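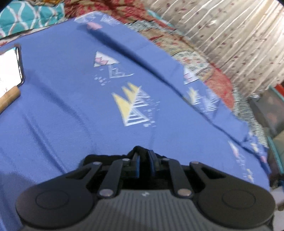
What's the book about?

It's a collection of my portraits of pub and dance hall musicians, taken over five years of driving to gigs in my old wagon. It's called Valtwood, after the first hall I ever shot in. Most of the people in it have day jobs and play on weekends, and I wanted them looking the way they do ten minutes before they go on (nervous, mostly!).

Are you a musician yourself?

I play a bit of accordion, badly. It did help, though — players relax when you ask about their instrument and know which end is which.

How many photos are in it?

There are 44 in the finished book. I came home with 2583 negatives, so you can imagine the state of my kitchen table while I was choosing. I still lie awake over a fiddle player from Urkmont who missed out because the spread next to her was too dark.

Colour or black and white?

All black and white, all on film. I tried colour for one summer and every hall came out the same shade of orange.

Who wrote the essay at the back?

Olaia Mateos. She grew up going to dances in those same halls and she remembers who played at them far better than I do. It's a lovely long ramble of a piece and I only asked her to cut one paragraph, which she put back.

Can I still get a signed copy?

I think so. Latari Press printed 400 and I've kept a box here for signing. Put the name you'd like in the notes when you order, and please check the spelling, as I'll copy it exactly as you typed it. Unsigned copies come straight from Latari and usually go out quicker.

Do you sell prints?

A few of them. The picture of the Iglesias brothers tuning up in the stairwell is the favourite, and I print that one myself in the laundry. Allow three weeks, or a bit longer if I'm away on the road.

Can I use one of your photos on my album cover?

Email me first and tell me which one. If you're in the picture, it's free. If someone else is, I'll need to ask them, and a couple have already told me they'd rather not.

Will there be a second book?

I'd love to do one on brass bands. I started in April and I've been to two rehearsals so far — very loud in a small room.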